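How to annotate a long reflective novel on a second reading

This guide sets out a method for marking up a long first-person novel, of the kind with few chapter breaks and a narrator who digresses, so that passages can be found again and compared. It assumes the book has been read once already. It was worked out on the six volumes of the Sarkar sequence in the Kullico paperback edition (3,036 pages), but nothing in it depends on that text.

What you need

One copy you are willing to write in
A soft pencil, 2B or softer
A ruled notebook with numbered pages
Index cards, if the book runs to more than 700 pages

Pens and highlighters show through the thin paper used in most large paperbacks. Avoid them.

1. Fix the edition

Write the publisher, year and printing number on the first page of the notebook. Page references are only good for one setting of the text. The Kullico and Bokico editions of the same translation differ by up to 58 pages by the end of the third volume. If you quote from a library copy, note the edition beside each quotation.

2. Divide the text into units

Where the author gives no chapters, make your own. A unit ends when one of the following changes:

the place in which the narrator is writing
the period of life being told
the person the narrator is chiefly addressing or thinking of

Draw a short horizontal line in the outer margin at each break and number it. Aim for units of between 15 and 40 pages. Shorter units produce an index too long to use, and longer ones make the references vague.

3. Separate event from reflection

Use a single vertical line in the margin for narrated events and a double line for general statements. Many passages move from one to the other within a sentence. Mark the point of change with a small cross and continue with the other line.

Do not mark every paragraph. Marking is for passages where the relation between the two matters, for example where a remark about fathers in general follows directly on a scene with the narrator's own father.

4. Record the time of telling

Such books usually have at least two clocks: the time of the events and the time at which the narrator sits down to write. Note any mention of the second in the notebook, with the page. These mentions tend to be brief. In the second Sarkar volume the narrator refers to his desk in Emness only 7 times, once to say that it is February, and the whole dating of the later volumes rests on those lines.

Set the entries out in three columns: page, time of events, time of telling. Leave a column blank where the text gives no information. Do not fill it by inference at this stage.

5. Index the recurring images

List an image when it appears for the third time. Before that it is hard to distinguish a pattern from ordinary vocabulary. Give each image its own page in the notebook, or its own card, and enter the page number with the four or five words that surround it.

Use the author's word for the heading. If the translation uses "frost" in one place and "rime" in another, keep two headings and cross-refer them. The original may have one word or two. 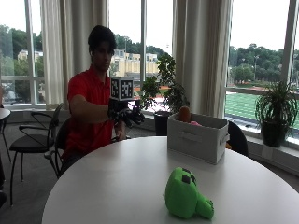

6. Compare the openings and endings of units

When a volume is finished, read the first and last paragraph of every unit in order, without the text between. Allow an evening for a volume of ordinary length. Note in the notebook:

units that open on a general statement and close on an event
units that do the reverse
units whose last sentence is repeated or answered elsewhere

The second group is usually the smaller, and is worth a separate list.

7. Write the summary

Limit the summary of each unit to two sentences, one for what is told and one for what is argued. If the second sentence cannot be written, leave it out and put a dash. Number the summaries to match the margin.

Keeping the notes usable

Roughly one notebook page per unit is sufficient. Rub out marks that no longer refer to anything before starting the next volume, and copy the image headings forward to a fresh page with the last page reference beside each.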